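25 May 2025

## Small messes, in order of how much they annoy me

**Sawdust in the pencil cup.** Store pencils point up and turn the cup over once a week. I used to have a lidded cup. The lid is somewhere in the garage with the other lids.

**Coffee grounds in the sink.** They don't dissolve, whatever my family believes. Wipe them out with a paper towel before you run the water. Our drain in Virnville was cleared in July by a man who charged by the sigh, and I have been faithful to the paper towel from then on.

**Sandpaper that curls.** Keep it flat under something heavy and dull. I use the owner's manual for a Keltura table saw, which has 2 pages on using the saw and a great many on not suing anybody. If a sheet has already curled, pull it back and forth over the edge of the bench, grit side up, until it gives in.

**Sticky drawers.** Rub a candle stub along the runners. Birthday candles work but you'll be there all afternoon. If the drawer still sticks, take out the things you put in it.

**Glue caps.** A smear of petroleum jelly on the threads before you screw the cap back on. You will forget to do it until the bottle is sealed for good, at which point you'll buy another bottle and remember for the first week.

**Brooms.** Hang them. A broom standing on its bristles turns into a sort of hockey stick by winter, and then you're sweeping in curves. The same goes for the little brush that came with your dustpan, which everyone ruins by leaving it bristles-down under the sink next to the Sover oven cleaner.

**Screws of unknown origin.** I kept a jar of these for years. My advice is to keep a smaller jar. When it's full, pour it out on a tray, save anything longer than your thumb, and take the rest to scrap. I have yet to need any of the ones I gave up, though I do think about them.

**Vacuum filters.** Tap them outside, downwind, with the door shut behind you. The order matters. Our old Ueda has a washable one, and it needs a full day to dry. Putting it back damp gives the living room the smell of a wet dog, and we don't own a dog.

**Mystery puddle under the dish rack.** Tilt the rack toward the sink with a couple of wine corks under the back feet. If the water still goes the other way, your counter isn't level, and I'd advise you not to look into it any further. 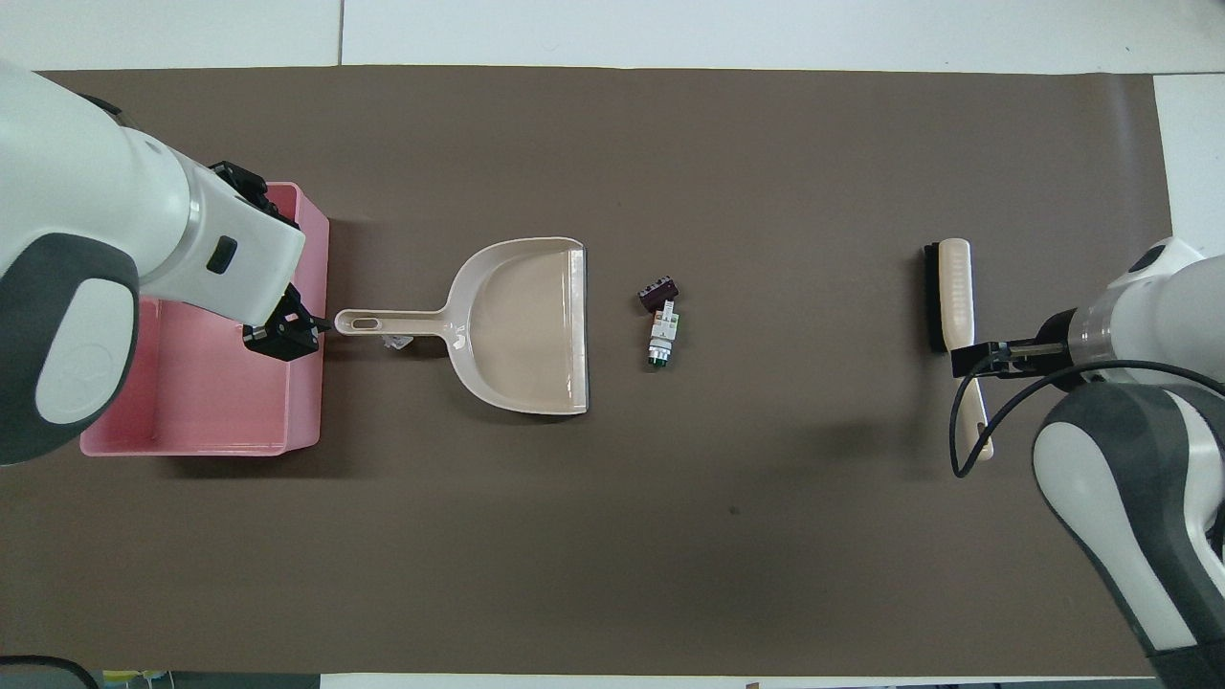

Bench mats are worth having even if you're tidy, and I'm not. Get one you can pick up and shake, and don't be fussy about the edges, which go a bit uneven no matter how carefully you cut them. Color is the part people get wrong. A white tabletop shows every crumb and shaving, while a flat brown like the one in the photo will forgive nearly anything, right down to that small dark spot toward the middle. I'd try dish soap on a spot like that once, and after that I'd set a mug on it. Keep a dustpan close to the bench too, with a bin to go with it. Pink plastic is fine, and very hard to lose in a garage. Shake the mat out over the bin first, then sweep up whatever missed.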